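Trisitz open day, and my thoughts on composite propellers

September 23, 2022

So I finally got over to the Trisitz hangar at Hollenstein, and my head is still full of propellers. I've been going back and forth since July on whether to swap the old metal prop on our club two-seater for a composite one, and they had three of them on stands with the covers off. Three! I spent most of the afternoon there and completely missed the glider talk (sorry, Konrad).

The big draw is weight. Hang less metal on the nose and the balance changes, so you have to redo the weight and balance sheet and maybe move the battery aft. I'd happily do that for a smoother engine. Our airframe has 1447 hours on it and the instrument panel buzzes like a beehive at cruise. 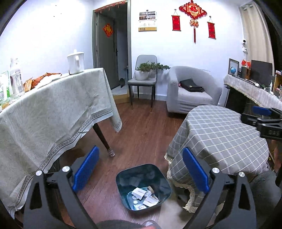

Florian Kofler wrote back when I sent him my notes, and he thinks I should have the metal one dynamically balanced before I spend a cent on anything else. He did his at Taltach last year and says the buzz went away in one morning. He also asked if I'd checked the engine mounts. I had not checked the engine mounts.

Fair enough, that goes to the top of the list. Rubber gets hard with age, and ours went in before I joined the club. If they're cracked I'll feel pretty silly for having read propeller brochures all summer.

Still, I can't quite let the idea go. The blades I liked best have a wood core with a carbon skin and a metal strip bonded along the leading edge, and that strip matters to us with all the gravel at the end of our runway. I've filed more than 40 nicks out of the metal prop
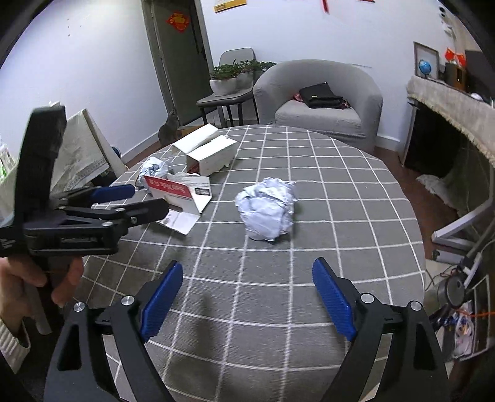 and you can't just take a file to a carbon blade. Small chips get filled, bigger damage goes back to the shop, and then you're grounded until the box comes home. The Sukodgate people quote a 100 hour check on theirs, which would land right in the middle of our flying season.

Mounts first, then balancing, then we'll see. Konrad Eberhard has the torque wrench, so if you're reading this, Konrad, please bring it back to the hangar.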